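Notes from the Kolero open day, typed on the train so excuse the spelling.

Got there just after 10, already a line for the dye room. Maham Kazmi took our group round, 18 of us, fast walker. Wool comes in greasy, gets washed twice, then combed. The smell! Like wet dog and soap. They do roughly 4000 skeins a month, more before the holidays.
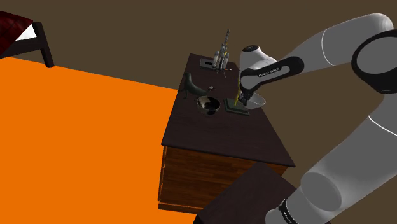 Dye room was the best bit – big steel vats, steam everywhere, couldnt hear a word. Blues take longest. Bought two skeins of the Giranska gray in the shop, 17 each, no discount for visitors. Lunch was soup, decent. Next one is in August, book early adn wear flat shoes.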